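Course project, Popular Music and Media, spring term

# How Local Radio Played Reunited Bands in Povavdale

## 1. Background

Povavdale has one community radio station and one small venue, Kurnell Hall. Over the past few years both have given more room to bands that broke up and later got back together. We wanted to find out if the station plays the new songs by these bands or mostly the old ones. A band that reunites usually puts out new singles, but listeners may only know the early records.

We picked this topic after a class discussion about Hirnov, a guitar band from the area that stopped playing for 12 years and then came back with a full album. Two of us had heard the old single on the radio many times and had never heard anything from the new record.

## 2. Method

The station posts its playlists online. We copied the evening playlists for November into a spreadsheet and marked every song by a band that had split up and reunited. A band counted as reunited if it had announced a breakup and then released new music under the same name. Bands that only took a long break were left out, and so were bands that came back just for concerts.

Each song was marked "old" if it came out before the breakup and "new" if it came out after. Live versions and remasters of old songs were marked as old. When we could not agree on a band, we checked its own website, and if that did not settle it we dropped the band.

We also asked the people who present the evening shows to fill in a short form with four questions about how they choose songs. The last question was open, and most of the useful answers came from it. 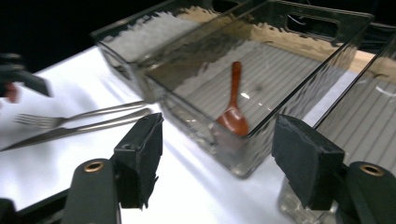
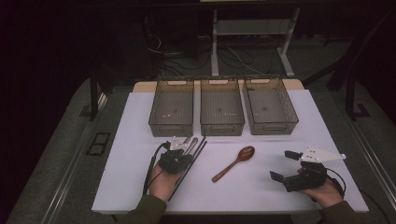

## 3. Results

The spreadsheet had 629 plays in total. Of these, 50 were by reunited bands, and only four of the 50 were new songs. All four new songs were played after 10 p.m.

Hirnov was the band played most often in our group. Every play was of a song from the first two albums. Midtbø, a duo that makes slower keyboard music, was the only band with more than one new song on the list. Their old songs were played more often than the new ones too, but the gap was smaller.

The answers on the form were fairly similar. Presenters said they choose the early part of the evening from a shared folder, and the folder is not updated often. After 10 p.m. they can bring in what they like. One presenter wrote that people send messages when an old favorite comes on and hardly ever when a new song does. Another said the new Hirnov album never reached the station and that it would have been played if it had.

## 4. Discussion

Before we started, we expected the old songs to win because listeners ask for them. That is part of it, but the shared folder seems to matter more. If a song is not in the folder, it cannot be played early in the evening, even if the presenter likes it. All the new songs we found were in the hours when the folder is not used.

Midtbø may have done better because they send their singles to the station themselves. We only have this from one form, so we can't be sure. It would be worth asking the bands directly.

There is also the question of sound. The new Hirnov songs are quieter than the old ones and several run past five minutes, which makes them harder to fit between news breaks. We did not measure song length for the whole list and should have added a column for it at the start.

## 5. Problems

One month is a short period. Kurnell Hall had a Hirnov concert during that time, and this probably raised the number of plays for the band. The daytime playlists were not posted in full, so we could not use them.

Some song titles were misspelled in the online lists. We fixed the ones we recognized. Two entries had a title and no artist, and we counted them in the total but did not mark them as old or new.

## 6. Next steps

The station has agreed to let us see the contents of the shared folder. We plan to compare it with the playlists and add song length for each entry. If there is time, we will also repeat the count for a month with no local concert by any of the bands on our list.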